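Claveo Restores Withdrawals After Wallet Software Bug, Thanks Users for Their Patience

March 3, 2011

If you keep any of your bitcoins with Claveo, you have probably had a long couple of weeks, and so have the people who run it. The good news, posted to the service's announcement page this morning, is that withdrawals are open again for everybody, that the bug which caused all the trouble in February has been found and fixed, and that the 3,340 bitcoins caught up in the mess are back in the accounts they belong to.

For those who haven't been following along, Claveo is a small online wallet, run from a couple of rented rooms in Pultham, that lets people hold and send bitcoins without having to leave the client running on their own computer day and night. It has been popular with newcomers, many of whom found it through the forums and stayed for the friendly help. In the middle of February some of them began writing in to say that payments they had sent were showing as complete on the site but never arrived at the other end.

Suryani Pattinasarany, who started the service last year and still answers a good share of the mail herself, wrote in her post that the fault lay in the way the wallet handled change. When you send part of a balance, the client sends what is left over to a fresh address, and a new address has to be saved in the wallet file like any other. Claveo was restoring its wallet from a backup each time the server restarted, and on 4 of those restarts the backup was older than the newest addresses. The coins were sitting on the network the whole time for anybody to see, but the site could no longer spend them.

"I would dearly like to tell you that we caught this ourselves," she wrote. "We didn't. A customer did, and he was very kind about it."

The customer was Rafsan Miah, who sells secondhand textbooks and takes bitcoins for some of them. He had been waiting on a payment of 50 coins from a buyer, and when it hadn't shown up by the next evening he sat down and followed the transactions back through the block chain, one after another, until he had a list of addresses that the wallet ought to have known and didn't. He sent the list to Claveo along with a note saying he was sure there was a simple explanation.

Finding the missing keys took a good deal longer. Syafiqah Sutanto, who looks after the servers, had kept disk copies from most of the restarts, and she went through them by hand over several nights. The last of the keys came off an old drive that had already been set aside to be wiped.
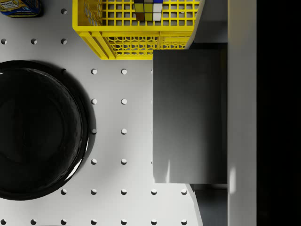
The service now saves a fresh copy of its wallet every 500 transactions, and again before any restart, and the copies are kept in two different places. It has also set up a new key pool large enough that a backup which is a little behind should still hold every address it needs. Pattinasarany said she would be glad to share the scripts with anyone running a similar site, and a few people have already taken her up on it. Zulkifli Tambunan of Hoani, a small exchange that has been sending customers Claveo's way since the fall, said his own team had looked over their backups after reading the post and made a couple of changes of their own.

Reaction on the forums has been mostly warm, with a fair amount of good-natured grumbling mixed in. Zulkifli Lubis, a longtime user, said he was happy to have his balance back but would be keeping the larger part of it on his own machine from now on, and he gently suggested that others think about doing the same. Pattinasarany replied that she thought this was sensible advice.

Anyone who still sees a wrong balance is asked to write to the help desk with their account name and the date of the last payment they remember making. Fees on withdrawals will be waived through the end of the month.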